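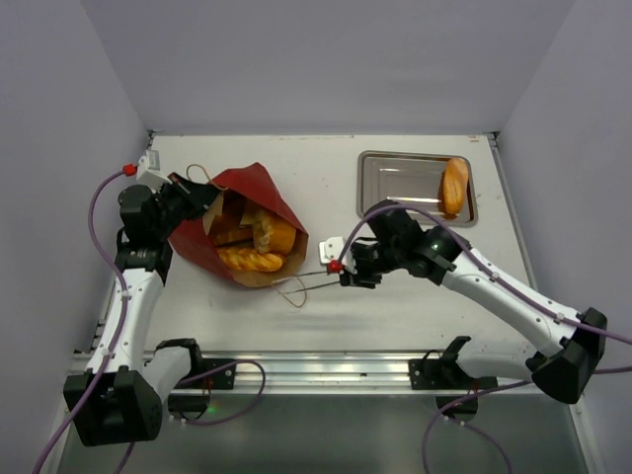

Re: [home-bakers] Braids that stay put

Home | Archive | Threads | Join | Search

Date: 06/01/2022
List: Plavley Home Bakers

> I love the look of a braided loaf but mine always splits along one
> side in the oven. I use the Parisi recipe, the one with the two eggs,
> and I let it rise until it is really puffy. Should I be braiding
> tighter? Also, does anyone on the list still use the Waline flour or
> has everybody moved on?

Oh, I am so glad you asked this, I have been wanting to talk braids since March!

Please don't braid tighter. I did that for years and it made the splitting worse. The strands need room to grow, and if you pull them snug they tear at the weakest spot instead. Lay them down loosely, almost sloppy, and start from the middle and work out to each end. It feels wrong the first time. Then you turn the loaf around and finish the other half and it looks lovely!

Now, the rise. "Really puffy" makes me think you could go a bit longer, if you can believe it. Poke the side with a floured finger. If the dent springs right back, give it another 20 minutes and poke again. If it fills in slowly and leaves a little mark, get it in the oven.

My dough is 579 grams of bread flour to three eggs, so a bit richer than yours. I roll the strands out, then walk away and let them rest under a towel (this is a great time to wash the bowl) before rolling them to full length. Rested strands stop shrinking back on you -- that one change did more for my loaves than any fancy flour.

Egg wash twice! Once right after braiding and again just before baking. The second coat gets into the places that stretched open during the rise. I leave the seams a little bare because I like the pale stripes between the dark ridges, but that is just my taste.

On the Waline, yes, I still buy it and I still like it. It drinks more water than the Savport store brand, so hold a spoonful or two back if you switch. I have a batch going at 78 degrees on top of the fridge right now and the whole kitchen smells wonderful.

And keep your loaves in paper if you want the crust to stay a crust. Plastic is for day two, when it's headed for French toast anyway.

Write back and tell us how the next one goes, split or no split!

Comments

doughty_in_plavley: Started from the middle last night. So much easier, thank you!!

ryeandshine: Does the double egg wash work with just yolk? Mine gets awfully dark.

crumbkeeper: @ryeandshine add a splash of milk and tent it with foil for the last part.

This site uses cookies to remember your login. OK | Settings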